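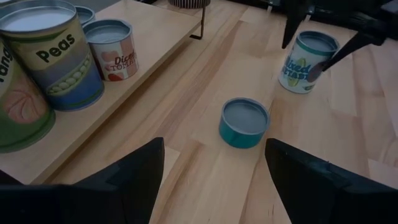

Documentary "Quiet Numbers" Asks Whether Screen Time Apps Do What They Promise

DROSBY, 13 March 2022 - Witell Pictures will release its first feature documentary, "Quiet Numbers," in April. The 64-minute film looks at the apps people download to help them spend less time on their phones, and it does not take the sales pitch at face value.

The film follows 28 adults in and near Drosby who agreed to use a screen time app every day and talk on camera about how it went. Some say they felt better. Others say they spent their evenings checking the app that was supposed to keep them off the phone. Witell makes no claim that a group this small can settle anything, and viewers should be wary of anyone who says it can.

"Quiet Numbers" was shot by a crew of five and co-produced with Yurchenko Films, which also handled the edit. Most of the interviews were recorded in kitchens, parked cars and one very loud break room. There is no narrator. The producers tried one in an early cut and took it out after test viewers said they felt they were being told what to think.

The documentary market is not short of films about phones. Many of them rely on the same dark music and the same shots of teenagers in bed with a lit screen. Witell is aware of this. Whether "Quiet Numbers" gets past it is for audiences to judge, but the film spends most of its running time on people over 40, and it gives them room to disagree with each other and, in several cases, with what they said a few weeks earlier.

The production team asked app makers to share the research behind their wellness claims. Replies were slow, and much of what came back was marketing copy with a chart attached. The film shows that exchange at some length - perhaps more length than a casual viewer would like. Witell considered trimming it and decided to leave it in.

The first public showing will take place at the Cususum, the 200-seat former dance hall on the Drosby waterfront. A talk with the producers will follow. Phones will not be collected at the door. The producers discussed it and felt it would look like a stunt.

Streaming plans have not been settled. Witell has spoken with two services and signed with neither, and earlier online reports of a finished deal were wrong. A shorter version for classrooms is in the works, with no release date at this time.

The score, recorded on a single upright piano, will not be sold separately.

"Quiet Numbers" received no money from app makers, phone companies or health groups. It was paid for by Witell, Yurchenko Films and 404 individual backers, all of whom are listed in the end credits.

Press tickets and review copies are available on request from the Witell Pictures press office in Drosby. Requests for the Cususum showing should state the name of the outlet and whether a seat is needed for the talk.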